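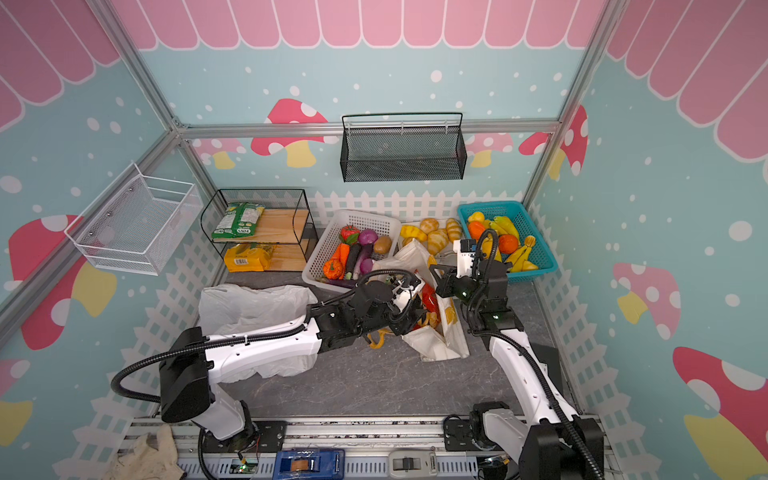
The two arms over the open tote bag, shop booth

Ticket: Amska voice drops consonants on export
Product: Amska singing voice, desktop version
Raised by: Lucinda Mercado
Handled by: Dorin Nedelcu
Status: Closed, workaround given, fix due in November

Original report

I am making a choir backing track with the Amska alto voice. In the editor it plays back fine. When I export to a WAV file, the "t" and "k" sounds at the ends of words go missing. "Night" comes out as "nigh" and "dark" as "dar". Vowels are not affected. It happens in every verse but not in the chorus. I have reinstalled the voice once and the fault is the same. The song is 34 bars long, in 3/4, with one tempo change.

First reply (Dorin)

Thank you for the report. Please send the project file and one bad export. Please also tell us:

- the sample rate of the export
- whether "Join notes" is ticked in the phrase panel
- whether the verse and chorus are on the same track

Reply (Lucinda)

Files sent. Sample rate is 44.1 kHz. Join notes is ticked for the verses and not for the chorus. All on one track. I tried 48 kHz as well and it made no difference.

Second reply (Dorin)

I can repeat the fault here with your file. With Join notes ticked, the export shortens the gap between one note and the next to nothing, and a hard consonant at the end of a word has no room left. Live playback works out the gap in a different way, so you don't hear the problem in the editor.

I made a test song with 36 words that end in a hard consonant. With Join notes on, 11 of them were clipped on export. With it off, none were. The clipped ones all came straight before a note starting on a vowel.

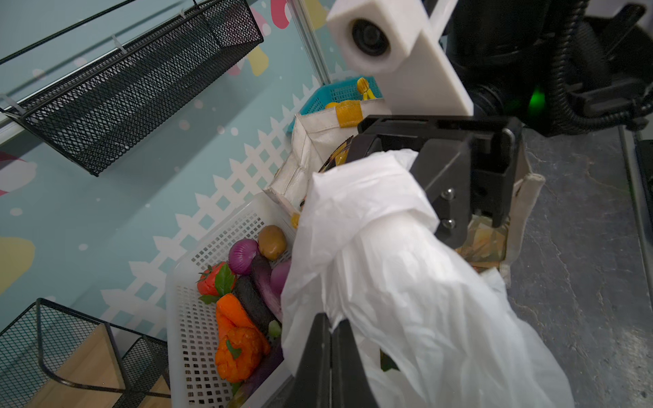 The soft endings ("s", "m", "n") all survived, although "s" was a little short in two places. I have passed the test song to Sofia Ververidis, who looks after the export code.

Workaround

1. Save a copy of the project.
2. Select the verse notes and untick Join notes.
3. In the phrase panel, set Overlap to 10 ms. This gives back most of the smooth sound.
4. Export again and listen to the line endings.
5. If a word still sounds clipped, split the last note and put the consonant on the short part by hand.

Do not use "Repair phrase" on the file. It puts Join notes back on for the whole track without asking.

Reply (Lucinda)

Steps 2 and 3 fixed all but two words. I split those by hand and they are fine now. The second verse sounds slightly more choppy than in the editor but the choir won't mind. One more thing: the tempo change now makes a faint click in the export. It was not there before.

Third reply (Dorin)

The click is a separate fault and we know about it. Move the tempo change to the nearest rest and it should stop. I have opened a new ticket for it under your account.

Note from Sofia

Found the cause. Export reads the note length before the consonant has been added, and playback reads it after. The change is small but it touches every voice, so it needs a full listen through before it goes out. Planned for the November update. Old projects will not need editing, but anyone who split notes by hand may want to join them again.

Closed by Dorin with Lucinda's agreement.

Comments

Themis Margaritis: Same thing with the tenor voice. Unticking Join notes worked. I left Overlap at the default and could not hear much difference.

Sotiris Katsaros: Does this affect MP3 export too?

Dorin Nedelcu: Yes, MP3 is made from the same render. Use the same steps.

Sotiris Katsaros: Thanks. I had some 10 songs to redo, so a batch option for Join notes would be welcome.

Last updated: 25 September 2018

Contact support | © Pristeck | Back to top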